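Hukalholm Floor Tidying Set

Notes and stills on clearing and resetting a workroom floor. Collected by the Hemalon project.

Contents
- 60 clips, 8 to 50 seconds each
- 9 floor layouts, numbered in the order they were set up
- one text file per clip with the start layout and the goal

Layouts
Items are put down by hand before each clip. Layout 9 is the start position, with nothing being held.

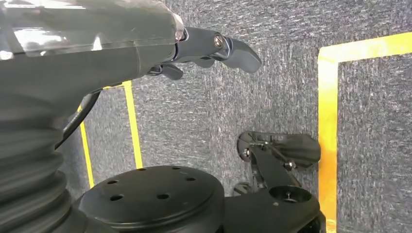
Known issues
- Layout 4 was relabeled in March. Older copies still call it 3b.
- Goal text is missing for two clips in layout 7.

License
Free for research use. Please cite Hemalon.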